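4. Sitemap dates and repeat crawling

4.1 Purpose of the section

Section 3 dealt with the discovery of new pages. The present section deals with pages that a crawler already knows, and asks whether the modification date given in an XML sitemap has any bearing on when the crawler comes back. The date is optional under the sitemap protocol. Many content management systems fill it in automatically, and site owners seldom look at it again once the sitemap has been submitted. Advice on the subject is plentiful and inconsistent. Some guides recommend that every entry be given the current date each time the file is built, while others warn that a date found to be unreliable will be disregarded for the whole site.

The two positions are hard to test on a site in normal use. A page that has changed will often be linked from the home page, shared elsewhere or mentioned in a feed, and any of these may bring the crawler back without the sitemap being read at all. The work described in this section therefore used pages whose inbound links were kept fixed throughout the test period.

4.2 Sites and page selection

Two sites were used. The first, Clemden, is a reference site for household repairs with a shallow structure; every article can be reached in three clicks from the home page. The second, Grerkberg, is a parts catalogue with a deep category tree and a large number of pages that differ only in a few words. Both sites run on the same server software and sit behind the same cache, so that differences in response time between them are small. Neither site was moved, redesigned or given a new domain during the work.

A sample of 498 addresses was drawn from the two sitemaps. Addresses were drawn at random within each top-level directory, in proportion to the size of the directory. Pages blocked by the robots file, pages carrying a canonical tag that pointed elsewhere, and pages with query strings were left out before the draw was made. Paginated listing pages were also left out. Their content changes whenever an item is added further up the list, and it is difficult to say what a true modification date would mean for them.

Each address in the sample was then given one of three treatments:

Treatment A (true date). The sitemap entry carried the date of the last change to the main text of the page. Changes to the header, footer, sidebar or stylesheet were not treated as changes.

Treatment B (build date). The sitemap entry carried the date on which the sitemap file was last generated, whether or not the page had changed.

Treatment C (no date). The entry was present but the date element was left out.

Treatments were assigned by directory and not by page. This was a compromise. Assignment by page would have given a better balance, but each sitemap file would then have contained true and false dates side by side, and a crawler that judges reliability by file would have seen the same mixture everywhere. With assignment by directory, each file held a single treatment. The effect of any judgement made at the level of the whole site could not be removed by either method, and this is taken up again in 4.6.

4.3 Log collection

Requests were recorded by the web server in the ordinary combined format, with two added fields for the response size and the cache state. Logs were rotated daily and passed to Trutidell, a log parser written for this project. Trutidell discards requests whose user agent claims to be a search crawler but whose address fails a reverse and forward DNS check. It then reduces the remaining lines to one record per address per visit, a visit being any run of requests for the same address with less than an hour between them.

Images, scripts and stylesheets were logged but kept in a separate table. A crawler that renders pages will fetch these files on its own timetable, often long after the HTML itself, and counting them as visits would inflate the figures for pages with many embedded files. The pictures on the test pages were left as they stood, with their existing file names and sizes.

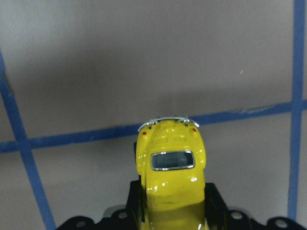
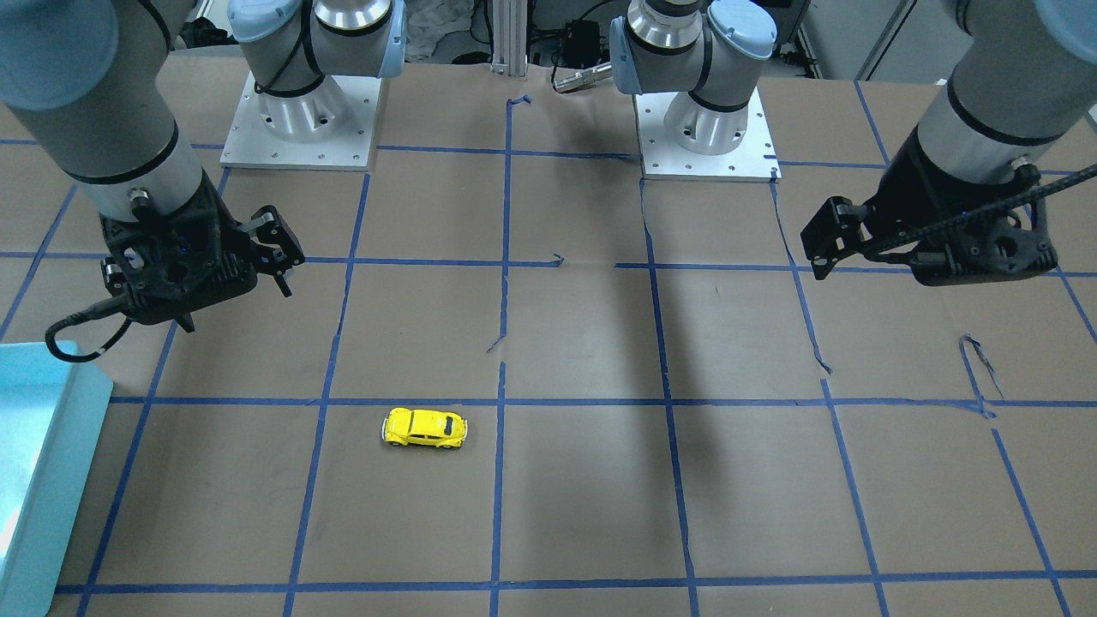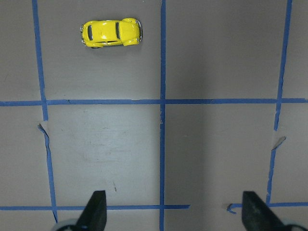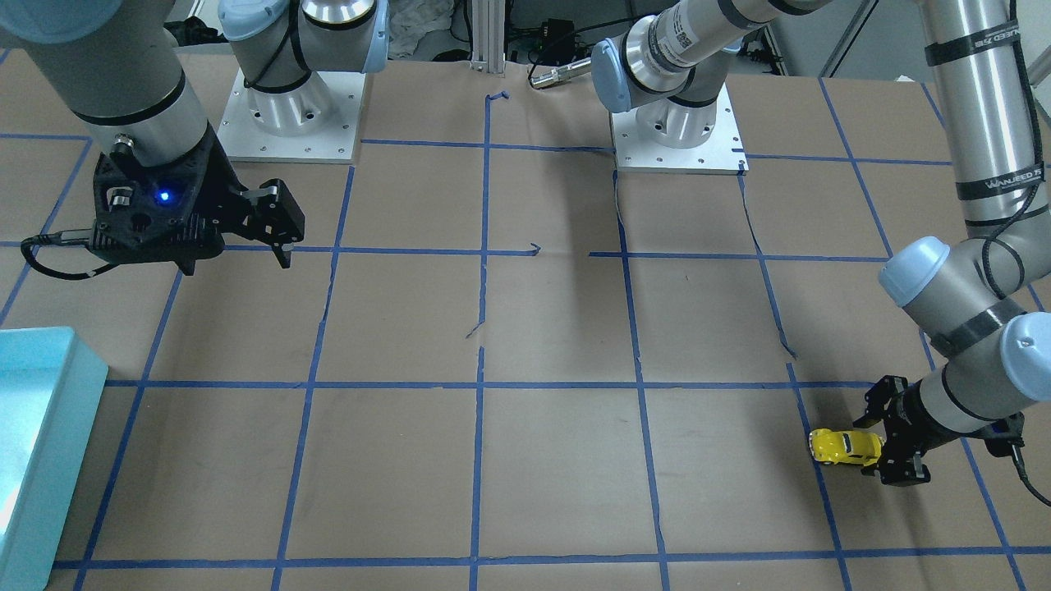 Figure 3. Yellow toy car (first and third pictures); two robot arms above a table marked out with blue tape (second and fourth pictures).

Conditional requests need a separate note. Where the crawler sent an If-Modified-Since header and the server answered with status 304, the visit was counted in full. The crawler had chosen to come back, and the size of the answer has no bearing on that choice. The server's own Last-Modified header was switched off for HTML pages in all three treatments. Left on, it would have given the crawler a second date to compare with the one in the sitemap, and for Treatment B the two would have disagreed on nearly every page.

Recording began on Tue 1 January and ran to the end of April. The sitemap index for each site was submitted once, before recording began, and was not submitted again by hand. Later fetches of the sitemap files were made by the crawler of its own accord. They appear in the logs at irregular intervals, more often for Grerkberg than for Clemden.

4.4 Changes made to the pages

A fixed set of 50 pages received a real change to the main text during the test. The change was the addition or replacement of at least one full paragraph. Corrections of spelling, changes of price and changes of stock level were not used for this purpose, though stock levels on Grerkberg continued to vary in the normal way. The edits were spread over the working days of the period so that they would not arrive in one block.

No new internal links were added to an edited page. The "recently updated" box on the Clemden home page was frozen, and the news feed on both sites was limited to items outside the sample. The sitemap was rebuilt each night. Under Treatment A an edited page therefore received its new date within a day of the edit. Under Treatment B its date moved as it would have done in any case, and under Treatment C nothing in the sitemap showed that an edit had been made.

4.5 Results

Of the addresses in the sample, 383 were visited more than once and could be used to measure an interval between visits. A further 63 were visited exactly once. The rest were not visited at all during the period, and nearly all of them lay in the deepest category level of Grerkberg. The share of unvisited pages did not differ clearly between treatments. This is in line with the view that the date has little to do with whether a low-demand page is crawled at all.

For unedited pages, the interval between visits was much the same under A and C. Under B it was slightly shorter in the first weeks and then lengthened until it could not be told apart from the other two. The early difference was present on both sites, but it was small and rested largely on two directories of Clemden which had also been crawled heavily before the test. It should be read with caution.

For edited pages the picture was different. Pages under Treatment A were revisited sooner after an edit than pages under B or C, and the gap was widest on pages that were otherwise crawled rarely. On pages crawled every few days there was hardly any room for improvement, and none was seen. Pages under B behaved like pages under C. The sitemap date for a page under B had already changed on every previous night, and the change on the night of the edit carried no further information.

The delay between the nightly build and the crawler's next fetch of the sitemap file set a lower limit on the response under Treatment A. Where the file was fetched late, the revisit was late also. In several cases the crawler reached the edited page before it fetched the file, and these visits can't be credited to the date. They were kept in the totals, as leaving them out would have favoured Treatment A.

A repeat of the analysis with visits defined by a gap of one day instead of one hour gave the same ordering of the treatments. So did a repeat with Grerkberg alone. With Clemden alone the ordering held, but the number of rarely crawled pages was too small for the difference to be given any weight.

4.6 Limits

Both sites are small and have been crawled for many years. A new site, or one with a record of unreliable dates, may be treated differently. The use of three treatments on one site is itself unusual, and if reliability is judged for the site as a whole then the false dates under B may have weakened the response under A. A third site, Onishi, on which only true dates are used, has been added to the logging set for this reason. Its results are reported in Section 6, as its recording period does not match the one used in this section.

The test covers one search crawler only. Others appeared in the logs, but their visits to the sample were too few to support a comparison. Finally, nothing in this section concerns ranking. A page may be fetched again promptly without any change in where it is listed, and the logs hold no information on that point.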